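An afternoon at the Šindelář paper mill

We had been meaning to visit for years, and in February we finally drove the 52 miles out to the open day (with a thermos and far too many sandwiches). What a lovely place! The tour starts in the rag room, where a patient guide let us feel the cotton before it goes to the beaters, and then on to the vats, which you can smell well before you get to them.

I could have stayed by the drying lofts until closing. They were hung with cream sheets from one end to the other, and the windows rattled whenever a truck went by on the river road.

Sorting and cutting

Our guide told us they check every sheet by eye and prefer a pale surface to work on, and I came home wanting a big white table of my own. 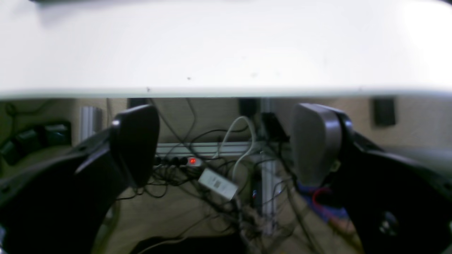

Getting there

Park behind the Pralon bakery and walk 2 minutes along the water. Doors open at ten, and the shop takes cards.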